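Open Afternoon at the Nelter Handling Lab
June — Posted by the Unura newsletter desk

Unura members toured the Nelter lab on Tuesday. Staff demonstrated two-handed work on soft goods with hand-held grippers, one per hand, at a plain wooden table. The item on show was a zippered pouch with a brown fabric lining. Soft containers change shape under load, so grip position matters more than jaw force.

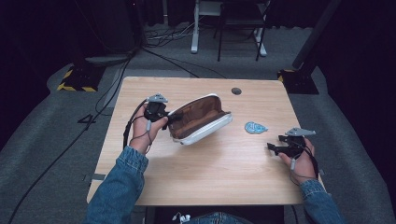
Session figures
The lab has logged 2,459 pouch trials, of which 2,136 passed review. Each visitor slot ran 20 minutes, with 10 minutes for questions. Most questions concerned cable routing at the wrist — the lab is testing a shorter harness.

Next visit
The Erach site opens to members in the fall. Sign-up is by email.

Recent items
Ndlovu gripper pads: wear test notes
Erach site: parking and access
Member survey results

Contact the newsletter desk | © Unura | Back to top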